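Seating policy, second round of results

2022-01-27

The March rewrite dropped the fixed insertion trajectory and replaced it with a short spiral search under force control. Training data is unchanged: 3,202 attempts, all collected on the same board. Delia Cáceres reran the baseline so both versions start from identical poses.

Over 50 trials each, the old controller failed 20 times and the new one 4. Three of those four were angular errors before contact, which the search can't recover from. Cycle time almost doubled. I can live with that for disassembly work, less so for Lendmont's rework line.

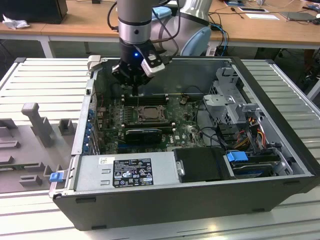 Gripper above the memory slots, tower on its side.

Next is pose estimation under glare from the metal drive cage. Code goes into the Revunden branch once the logging is cleaned up.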